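4.3 Setting the grasp target filter

The target filter decides which detected object is passed to the planner when several thin objects lie close together. It runs after segmentation and before grasp scoring. Complete the camera calibration in section 4.2 before you start.

1. Open Steda and load the session you want to tune.

2. In the Perception tab, set Source to Wrist View. The finger mask loads with the tool profile.

3. Check that the mask covers both fingers and both grip pads. If a pad edge shows through, raise Mask Margin to 3 pixels.

4. Set Class Group to Cutlery. The group includes forks, knives, spoons and chopsticks.

5. Set Min Separation to 9 mm. Instances closer together than this are merged into one cluster and are not offered as single targets.
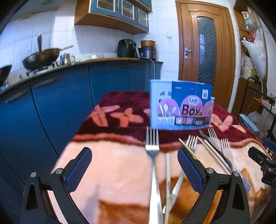
6. Set Approach Corridor to Between Fingers. The filter now ranks instances by their distance from the tool center line, then by how closely their long axis runs parallel to the fingers.

7. Press Step. The top-ranked instance is outlined in green and clusters are outlined in gray.

8. If the outline jumps between instances from one step to the next, set Hold Frames to 2 and repeat step 7.

9. Select Save to Profile.

Note: Patterned cloth can produce false instances along printed edges. Turn on Depth Check to reject any instance with no measurable height above the support plane. On soft or uneven cloth, refit the plane first – a stale fit will also reject thin handles.

Note: Printed pictures of utensils on packaging may be detected as cutlery. Depth Check does not remove these when the package stands upright. Draw an exclusion zone instead (section 4.5).

CAUTION: Do not switch to Live mode with Hold Frames above 2. The planner may close on a position the target has already left.

Profiles saved before 27th September do not store Hold Frames. Open each one and save it again.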